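November, a little after nine in the evening

I finally sat down with the retirement papers tonight, after walking past that folder on the kitchen counter for most of the fall, and I have to say I feel lighter for it, even though I only got through half. Botond Kelemen had gone over the rollover with me on the phone (such a patient man, he let me ask the same thing twice and never once sighed), and he thinks I should move the old Tencombe plan in with the rest and stop paying two sets of fees. Well, I looked, and the fees come to $240 a year, which I've been handing over without a thought since I left Stastton!

So that's decided. The other matter is the monthly amount. I've been putting in $749, and I'd like to make it a little more once the car is paid off, but I don't want to get grand about it and then have to dip into savings when the furnace goes. I'll leave it alone until spring and see how I feel.

I also want to ask about the beneficiary form, which still has my Birine address on it, of all things. That was two moves ago.

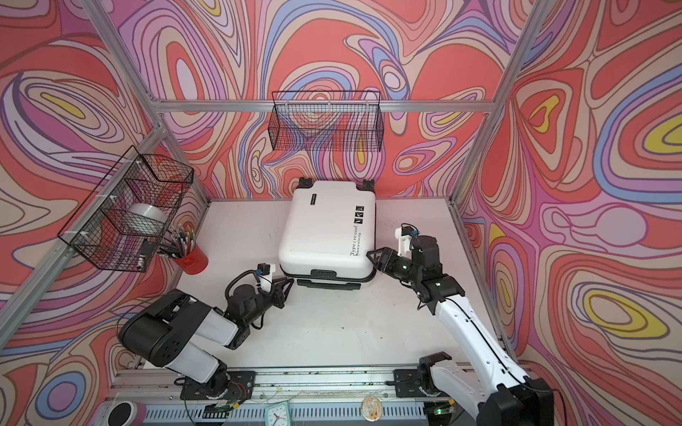 Black wire baskets and all those swirly colors.

It took me about 40 minutes to find my password for the Nkuna account, and then I was too tired to do anything with it. I wrote it down in the back of this book. Tomorrow I'll call before lunch, and buy stamps.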